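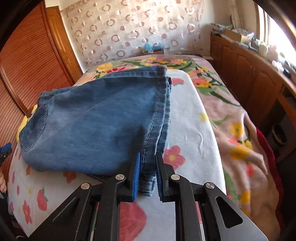
Towns should pay for mending the way they pay for libraries. Folham closed its repair room in October, after 36 years, and the council's reason was that clothes are now too cheap to be worth fixing. I think that gets the matter backward. Take the jeans on the ironing board. The denim is faded and worn lighter in patches, and the hem is a little frayed, but the back pocket still has its double rows of stitching. A pair in that state has years left in it if someone knows how to turn up a hem.

Most people under forty do not know how. I don't blame them. Schools here dropped sewing before they were born, and a tailor charges more for an hour than a new pair costs at the mall. The repair room filled that gap. It had five sewing machines, a steam iron and Dwynwen Gittins, who taught me to darn and was not gentle about it.

The room cost the town $903 a month, including heat. The council says the money is needed for roads. Roads matter, but that sum does not patch much road.

Jae-in Sun wrote to this site to say that repair should be left to private shops. I would agree if there were any. The last one in Folham was Caruso, on the corner by the bank, and it sells phone cases now. The nearest shop is a bus ride away in Zulta — and it takes zippers only.

There is also the question of waste. Old clothes go into the donation bin and we feel fine about it, but a torn pair of pants is hard to give away. Fixing it first takes half an hour.

I would like the council to reopen the room two evenings a week and charge a small fee. Jhun Saludo has offered to run one of them. The machines are still in storage under the town hall, and the next budget meeting is open to the public.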